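June, 9:40 p.m.
By Uriel Vergara

Fourth night with the Zikier folding kit on loan, and tonight it got the reds.
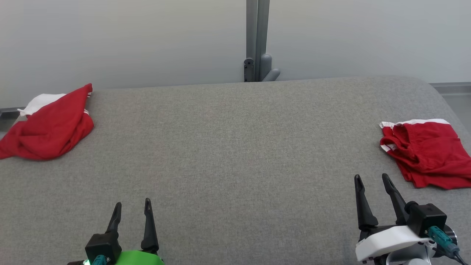 Mohsin Cheema wrote back to ask whether I had read the part of the contract where the trial turns into a subscription all by itself. I had not. I have now. It's on page 3, under "Continuity of Service," and it would make a decent bedtime story for someone I disliked.

Ran the two-arm routine on the red things after supper. The manual calls this "mixed soft goods, beginner." I'd call it a heap on the left and a heap on the right. The sales sheet says 60 seconds per garment. I went and made tea, drank it, came back, and the arms were still thinking it over. I know the feeling. I have stood in front of laundry like that for most of my adult life and never once been billed for it.

To be fair to Zikier, setup was easier than the Gevex one, which wanted its own Wi-Fi and I think its own bedroom. The grippers open wide enough for thick cloth and the tablet app is fine once you find the brightness. Towels on the second night came out square enough that I left them on the shelf for visitors to see. No visitors.

Error 307 twice before bed. The manual lists 306 and 308. Emailed support and got a very warm reply from Lai-ching Lau asking me to rate the reply.

Must ask Mohsin how he got out of his. Also: return box is still in the hall, don't let me flatten it. Socks tomorrow.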